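How Does the Snack Shelf Stay Neat?
Kids' page, from the Harb Store Book

Ever grabbed a can of chips at the store? Somebody had to put it there. Standing up, label out, lid on top. Big stores do this all day long. And half the night.

Stores have a word for it. Facing. It means every can and bag looks at YOU, the shopper. The front of the pack is its face, get it?

Why chips come in cans

A bag is soft. It flops. A can is a tube with a flat bottom, so it stands on its own and the chips inside don't get squashed so easy. One problem tho. Tubes ROLL. Bump one and over it goes, and it may knock down its neighbor too. Bags don't roll but they do slump in a heap.

Look for cans lying down, and cans standing up. Which lids are yellow?

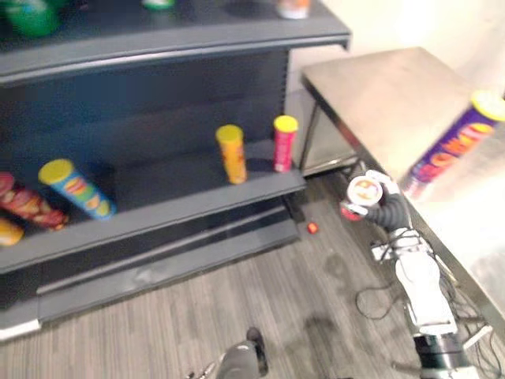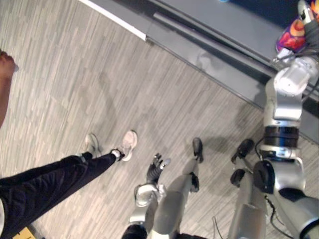
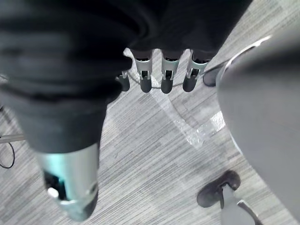
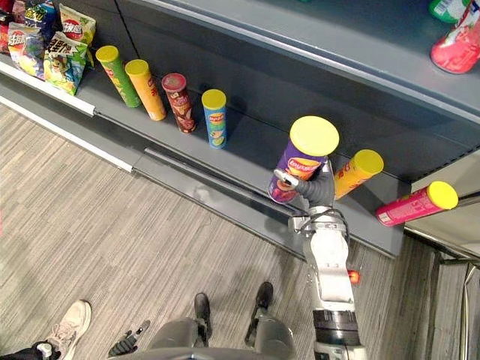
How to fix a messy shelf

1. Look first. What fell over? Anything on the floor?

2. Pick up the floor stuff. People trip on it.

3. Stand the cans up, lid on top. One hand on the can, other hand keeps the next one still. Slowly!

4. Turn each one so the big picture faces out.

5. Slide them to the front edge. A gap at the back is ok, a gap at the front looks like the store ran out.

6. Check the price strip. Right price under the right snack? Good.

Big numbers

The Andeck store in our book has 200 shelves. On a busy Saturday 1000 shoppers come in, and 80 of them want chips. The Skotia store is bigger, it counted 3445 snack packs in one go. Took all night.

Try it at home

Get some empty cans or paper tubes. Ask a grown-up which shelf you can use. Tip a few over, mix up the rest, then set a timer and make it neat agian. Too easy? Sort by color. Or use one hand only.

Words to know

Facing: turning packs so the front shows.
Stock: all the stuff a store has to sell.
Price strip: the long label holder on the shelf edge.

Next time: Why is the milk always at the back? We ask at the Iklow dairy. Out in February.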